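分类:开源数据 / 机器人学习 / 双手操作
分享 13

# Elik-Bimanual 数据说明

Elik-Bimanual 是 Zirnik 项目的第一个公开子集,内容为手持夹爪采集的双手桌面操作演示。我们用它研究一个比较窄的问题:训练模仿学习策略时,腕部视角里没有目标物体的那些片段应该保留、删除,还是降低权重。

数据和基线代码一起发布。本文说明数据的组成、字段、已知问题和我们得到的初步结果。采集硬件的图纸在 Ladmont 仓库里,不在这里重复。

## 背景

手持夹爪采集的数据通常以腕部视角为主。操作者在接近物体之前,腕部相机往往只看到桌面。常见的预处理会按“画面变化量”或“夹爪开合变化”切掉这类片段,理由是信息少,占空间。

我们最初也是这样处理的。后来在复现自己的结果时发现,切掉空桌面片段以后训练的策略,在物体位于视野外时容易停住不动,或者在原地小幅摆动。保留这些片段的策略会先移动再寻找。两者在物体一开始就可见的情况下差别不大。

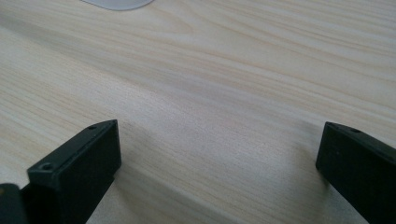

因此 Elik 里没有做自动裁剪。每条演示从操作者握住夹爪、听到提示音开始,到双手回到起始姿态结束,中间的等待和空移都保留。需要裁剪的使用者可以用 `tools/trim.py`,裁剪规则写在同目录的配置文件里。

## 采集方式

每条演示由一名操作者完成,左右手各持一个夹爪。相机共三路:左夹爪、右夹爪、头部。三路视频用同一个时钟打时间戳,夹爪位姿由夹爪上的标志板和惯性测量共同解算。

任务都在同一类浅色木质桌面上进行。物体以小型容器和收纳类用品为主,包括圆罐、带盖的盒子、分层的透明收纳盒。选透明物体是有意的,深度估计在这类物体上误差较大,我们希望基线能反映这个困难。

一次采集按下面的顺序进行:

1. 清理桌面,检查线缆没有压在夹爪下面。
2. 运行 `calib_check`,误差超过阈值则重新标定。
3. 按任务卡摆放物体。任务卡只规定大致区域,不规定朝向。
4. 操作者双手握住夹爪,停在起始姿态,夹爪张开。
5. 提示音后开始操作。中途失败不重来,直接在标注里记为失败。
6. 回到起始姿态,停一秒,结束录制。

头部视角主要用来判断两只手的相对位置和物体布局。以圆罐加透明收纳盒的布局为例,金黄色盖子的圆罐在桌面前部中间,收纳盒盖子打开、托盘展开,放在靠后的位置,两个夹爪分别从左右两侧朝向中间。
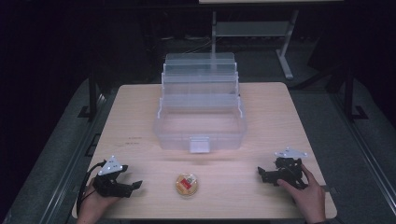
## 目录结构

```
elik/
 meta/
 tasks.json
 calib/
 episodes/
 <episode_id>/
 head.mp4
 left.mp4
 right.mp4
 pose.parquet
 labels.json
 splits/
 train.txt
 val.txt
 test.txt
```

划分以布局为单位,同一个布局下的演示不会同时出现在训练集和测试集里。早期内部版本按演示随机划分,验证误差偏低,不要再使用。

## 字段

- `t`:时间戳,单位秒,从提示音算起。
- `left_pose`、`right_pose`:夹爪位姿,平移加四元数,参考系为桌面坐标系。
- `left_width`、`right_width`:夹爪开口宽度,单位毫米,范围 0 到 100。
- `visible_left`、`visible_right`:任务目标是否出现在对应腕部视角中,取值为 `none`、`partial`、`full`。
- `phase`:阶段标签,取值为 `idle`、`approach`、`contact`、`return`。
- `success`:整条演示是否完成任务。

`visible_*` 是人工标注。目标只露出一小部分时标为 `partial`,不要求能认出是什么。桌面上与任务无关的物体不影响这个字段,即使它出现在画面边缘。这一条在标注初期理解不一致,后来统一返工过。

## 基线实验

我们比较了三种处理方式:

- **全部保留**:不裁剪,所有帧权重相同。
- **裁剪**:删除两侧 `visible` 均为 `none` 的帧。
- **降权**:保留上述帧,但在损失里乘以一个小于一的系数。

策略网络沿用 Oei 的结构,只改了输入分辨率和动作块长度。三种方式用相同的训练步数和相同的随机种子集合。评测时每种方式跑 100 次,物体初始位置一半在腕部视野内,一半在视野外。

结果如下,只写定性结论,逐次记录见 `results/`:

- 物体在视野内时,三种方式没有明显差别。
- 物体在视野外时,裁剪方式最差,主要失败原因是夹爪不离开起始区域。
- 降权和全部保留接近。降权训练更稳定,但对系数比较敏感。
- 加入头部视角后,裁剪方式的损失缩小,没有消失。

我们对第二条的解释是,空桌面片段里仍然有监督信号:夹爪张开、朝某个方向移动。腕部画面中的木纹和阴影也能给出相对运动的线索。

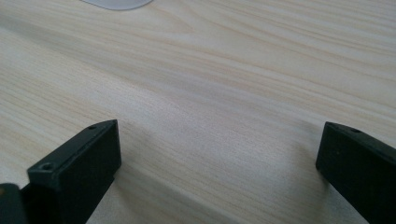
这个解释目前只得到部分支持。我们把腕部画面换成纯色以后重新训练,视野外的成功次数有所下降,说明画面内容确实被用到了。但木纹本身起多大作用还不清楚,因为所有桌面的纹理相近,策略有可能记住了这种纹理。在没有纹理的桌面上我们没有做过完整评测。

## 已知问题

- 桌面种类单一。直接迁移到深色或反光桌面时效果会下降。
- 腕部视角中夹爪手指占据画面下部。如果做随机裁剪增强,请不要把手指区域裁掉,否则开口宽度的预测会变差。
- 透明收纳盒的 `visible` 标注噪声较大,尤其是托盘展开以后。
- 有 2 个布局的右侧视频存在短暂丢帧,已在 `meta/tasks.json` 中标记 `frame_drop: true`。默认加载器会跳过丢帧区间。
- 头部视角在桌面以外的区域偏暗,不建议用来做背景分割。
- 失败演示也在训练集里。默认配置会过滤,如果要用,把 `keep_failed` 设为 `true`。

## 使用方法

安装依赖后,先运行完整性检查:

```
pip install -r requirements.txt
python tools/verify.py --root elik/
```

复现降权基线:

```
python train.py --config configs/downweight.yaml
```

三路视频同时读取时,瓶颈一般在解码。建议先用 `tools/cache.py` 转成缓存格式,缓存会占用比原始视频多得多的磁盘空间,跑之前请确认余量。

## 版本记录

- 1.1:统一 `visible_*` 标注规则;修正左夹爪位姿的一处符号错误;1 月更新。
- 1.0:首次发布。

## 许可

数据仅供研究使用。代码使用 MIT 许可。头部视频会拍到操作者的双手,所有操作者均已同意公开。请勿将数据用于识别个人身份。

---

评论(4)

**木板凳**:降权系数最后用的多少?配置里写的是列表,没看出默认取哪一个。

**Zirnik 项目组** 回复 木板凳:取列表第一项,其余是消融用的。下个版本会拆成单独的配置。

**rigid_transform**:用 1.0 训练过的需要重训吗?左夹爪符号错误影响了我将近 13 小时的训练。

**Zirnik 项目组** 回复 rigid_transform:如果用的是相对动作,不受影响。绝对位姿需要重训。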